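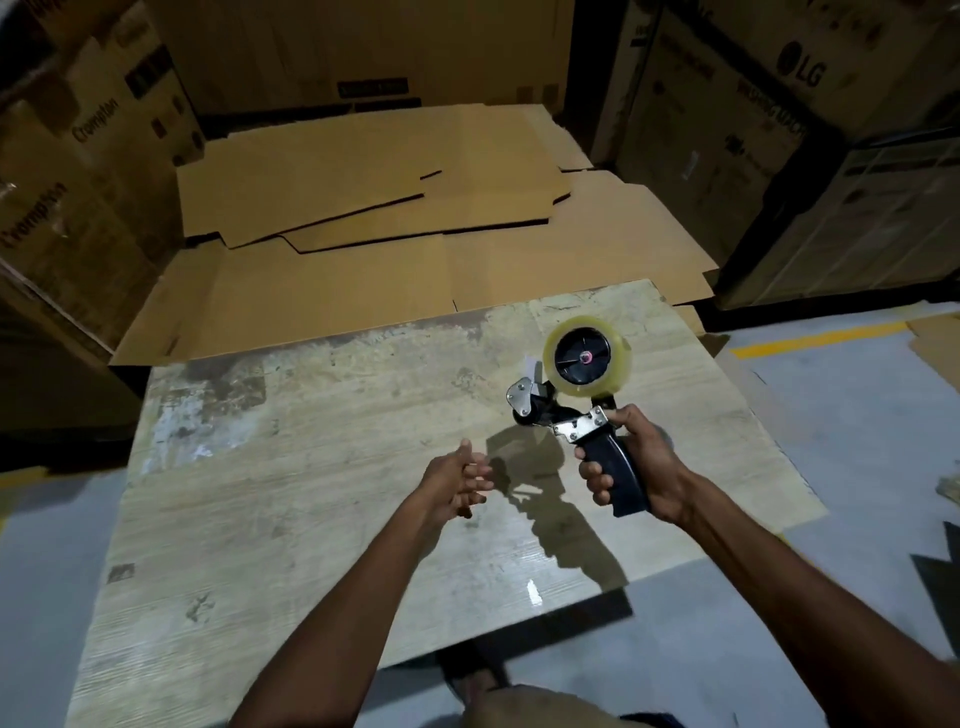

Bresusgate Players, Sets & Props Crew (members' mailing list)

From: Anoma Begum
To: Sets & Props list
Date: Jan 10, 2020
Subject: Re: flats for the May show, and the storage unit

Yasir Ansari wrote:
> Hi all, before I order lumber for the May show, can somebody
> tell me how many of the old flats are still any good? I only
> know about the ones at the back of the unit. Also, are we
> painting the tavern wall again or building a new one? And is
> the rent on the unit going up? I heard 167 a month and nearly
> fell off my chair.
> Yasir

Hi Yasir, hi everybody,

I went over with my flashlight and a thermos and counted. We have 38 flats, if you include the two skinny ones from the lighthouse play (I do, they make great door returns). Most are fine. A few at the bottom of the stack have bowed and I wouldn't trust them for anything taller than a person. The one with the painted bookcase has a hole in it where somebody's elbow went through, and I think we all remember whose elbow!

On the tavern wall, I vote for painting over. It has so many coats on it now that it weighs as much as my couch, but it's solid and the window opening is right where the director wants it. If we do build new, please can we go with luan on the face this time and not muslin. I know muslin is lighter, but every time the door slams the whole pub shivers, and my sister in row C giggled through the entire second act.

Rent: yes, it's 167 starting in May. Sorry. I asked about the smaller unit and it would save us a bit, but the stairs wouldn't fit unless we took them apart, and I am not taking those stairs apart again.

Other stuff from my pocket notebook:

- The key is on the Puma lanyard now, in the box office drawer.
- Props shelf 2 is full. If you own any of the teapots, come get them.
- We need drywall screws, the coarse ones.
- Casters! Two of the platform wagons squeak horribly.

I can do evenings all month except when I've got choir. Bring gloves, it's freezing in there.

Anoma

Recent messages on this list
Re: Who has the fog machine?
Paint night, wear old shoes
Measurements for the balcony railing
Re: Re: Free wardrobe, you haul
Looking for a rotary phone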